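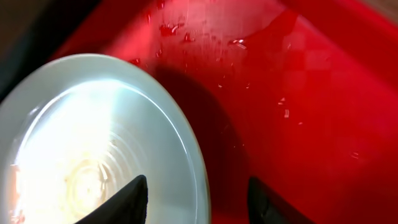 Can It Do the Dishes Yet?

Adesuwa Isah has been asked this at every family dinner since January, usually by someone holding a towel.

"It can do a dish," she says. "People hear the plural and get excited."

Isah runs the chores project at Gotwood, a small outfit in Sullutville that has spent 15 months teaching two mechanical arms to wash up. They work over a red plastic basin, with a sponge and a few white dishes, and they have so far made 2276 attempts. She keeps the tally herself and doesn't read it aloud to investors.

I ask what the trouble is. A plate, after all, just lies there.

"It lies there shining at you," she says. "Water shines, the glaze shines, the basin shines. Then you want one hand to hold the rim and the other to scrub, and the rim is slippery. My nephew can manage it. He won't, but he can."
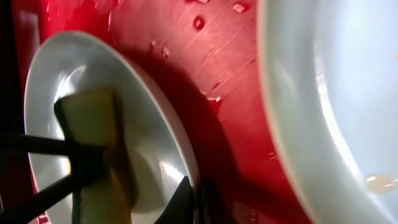
Her best run to date took 66 seconds for one plate. Her worst took 198, and she still had to rinse it afterward. She has turned down an invitation from Vidal, the restaurant downtown, to try the arms on a Saturday-size pile – "I like those people" – but thinks a slow shop-floor job, wiping trays at the Binness bakery, might be within reach.

And at home?

"I have a regular dishwasher," she says. "The kind with a door. I'm very fond of it."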